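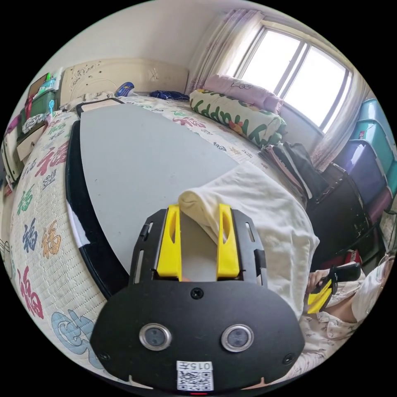 Fig. 1. Cloth handling on a bed with hand-held grippers, unit labeled 015F in the foreground.

Trutavix working group, minutes of the January meeting
Place: Flisbridge, upstairs meeting room, and by call
Chair: Nelli Saarinen
Present: Aarne Miettinen, Niloufar Moradi, Nelli Saarinen, Érica Xavier
On the call: Stojan Lazarević (left after item 5)
Minutes: Érica Xavier

1. Minutes of the last meeting

Accepted with one correction. Under item 4, "regrasp threshold" should read "release threshold". Niloufar has already changed the text in the shared folder.

Open actions: the clock offset script is finished and in use. The glossary is still open and stays with Aarne.

2. State of the cloth set

Niloufar reported. The set now holds 1006 episodes that pass the automatic checks (both gripper streams present, pose track unbroken, clock offset within tolerance). Episodes that fail any check are kept on the Clisisell storage but are not listed in the index.

All episodes in the current set are bimanual and recorded in homes. The work surface is usually a bed, sometimes a sofa or a low table. Bed episodes differ from the bench episodes of the first round in two ways that matter for training. The surface gives under load, so the height of the cloth above the mattress changes during a grasp. The bedding is often printed, and the pose tracker finds many features on it, some of which move when the bedding is pulled.

Stojan asked whether the tracker treats the moving features as outliers. Niloufar: mostly yes. When a large area of bedding shifts at once the tracker follows the bedding for a short time and then jumps back. The jump is caught by the unbroken-track check. The slow drift before it is not always caught.

Agreed: add a drift check that compares the relative pose of the left and right gripper, computed from the two tracks, with the relative pose estimated directly when one gripper is visible to the other. It can run only on the parts of an episode where that is the case.

3. Segment boundaries

Aarne presented the comparison of the two labeling methods.

Method A marks a segment boundary wherever the finger opening crosses the release threshold. Method B uses the same crossing but moves the boundary to the nearest local minimum in gripper speed, within a fixed window. Both were run on a sample of 40 episodes that Érica had labeled by hand beforehand, without seeing either output.

Result: Method B agrees better with the hand labels on pick and place. On smoothing motions neither method is usable. In smoothing, the fingers often stay closed and the gripper slides over the cloth, so there is no crossing to detect. Method A returns a single long segment. Method B returns the same segment with its ends shifted slightly.

Érica noted that her own labels for smoothing are weak. On a second pass through the sample she placed several boundaries differently. She suggested that smoothing be treated as one continuous phase with no inner boundaries and that the label carry only a start and an end. Nelli agreed for training purposes but wanted the direction changes kept as a separate track, in case the planner group asks for them again.

Stojan objected to tuning the window of Method B on the same sample that is used to report agreement. Aarne confirmed that this is what had been done. The agreement figures are therefore not to go into the report. He will draw a second hand-labeled sample of the same size for reporting and keep the first for tuning.

Decision: Method B for pick and place, hand labels for smoothing until further notice.

4. Policy result on held-out cloth

Nelli reported on the latest training run. The policy takes both wrist views and the relative gripper pose and predicts a short sequence of relative motions for each arm. It was trained on the full set less the held-out cloths and tested on the bench arm pair in Flisbridge, with 3 held-out cloths: a plain light one, a dark one and a thick one with a rolled hem.

On the plain cloth the first fold is completed in most trials. The usual failure is that one gripper closes on the surface cover together with the cloth. On the dark cloth the policy hesitates at the corner and sometimes closes short of it. The thick cloth is the worst case. The policy takes the rolled edge for a completed fold and moves on to the next phase early.

Discussion concerned the rolled edge. A crumpled cloth that has rolled under itself next to a finger looks, from the wrist view, much like a folded layer. Niloufar thinks the information is in the data, as the demonstrators unroll such edges before they start, and that it is lost when the opening part of each episode is trimmed. Nelli was less sure. The trimming removes idle time by gripper speed, and unrolling is slow.

Aarne suggested a direct test: retrain with trimming switched off and all else unchanged. Nelli will run it with 2 seeds. Stojan asked for more seeds. Nelli replied that the Clisisell queue does not allow it before the report is due, and the report will state the number of seeds next to the result.

Success is at present judged by whoever is standing at the bench. It was agreed that from the next test on, trials are scored from the recorded video by a person who did not run them. A trial counts as a completed fold when both corners lie inside the marked zone and both grippers have released.

5. Calibration between the grippers

Stojan reported that the hand-eye calibration of the Ikonen mounts repeats well when the fingers are not changed. After a finger change the fingertip offset shifts by a small amount, visible in the overlay but below the release threshold in every case he checked. He proposed to recalibrate the fingertip offset after each change and leave the camera intrinsics alone. Agreed.

The calibration file must carry the unit label exactly as printed on the gripper. Several files in the folder use a nickname for the unit and cannot be matched by the index script. Niloufar will rename those she can identify from the recordings and move the rest to quarantine.

Strong window light came up again. Automatic exposure reacts when the wrist turns toward a window, and the cloth goes dark in that view for a moment while the other view is unaffected. Stojan would prefer fixed exposure. Niloufar is against it for home recordings, where light changes between rooms. No decision. Érica will flag episodes with a large brightness difference between the two views, so that the size of the problem is known before it is discussed again.

Stojan left the call.

6. Report

Outline accepted. Section order: recording setup, checks, segment labels, policy test, known faults. Aarne asked that the known faults section name the surface-cover grasp and the rolled-edge error separately – they have different causes and the draft runs them together. Nelli will split them.

The term "episode" is used throughout for one continuous recording. "Trial" is used only for robot runs on the bench. "Demonstration" is to be removed from the draft except in the title.

7. Actions

Niloufar: drift check from relative pose; renaming of calibration files.
Aarne: second hand-labeled sample together with Érica; glossary.
Nelli: training run without trimming; known faults section.
Érica: brightness flag; scoring sheet for video review.
Stojan: fingertip recalibration procedure, in writing, one page.

8. Any other business

Aarne asked whether towels should be added to the next recording plan. Deferred to the planning meeting in February.

Draft minutes to be circulated by Érica. Corrections to her by reply.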